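Home | Journals | Browse | Authors | Help
Print this article | E-mail this article

4.2 Storage of cleaning items in the home

The survey covered 204 households in the Ackah district, with 1076 sponges and cloths recorded over the study period. Households were asked where each item was kept between uses and how often it was replaced. Addo and colleagues used the same questions in the Grekard survey, so the answers can be set side by side.

Most sponges were kept at the sink. In 51 households at least one was kept elsewhere, usually in a drawer, a box or a tray with other small household goods (Figure 3). 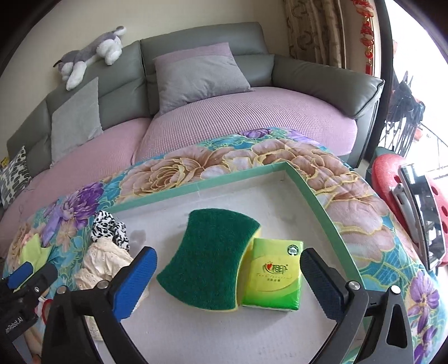
Figure 3. Scouring sponge and a pack of tissues in a cardboard tray.

Does the place of storage change how long a sponge is kept? Households that stored sponges away from the sink kept them longer, but they also used them less often, and the survey cannot separate the two.

Replacement was mostly decided by smell or by wear on the scrubbing side. Few respondents went by a fixed date. Larger households replaced sponges sooner, and those who bought them in multipacks replaced them sooner still. Cloths were washed and reused in nearly all homes, and we treat them separately in Section 4.3.

Last updated: October

Previous section | Next section | References | Top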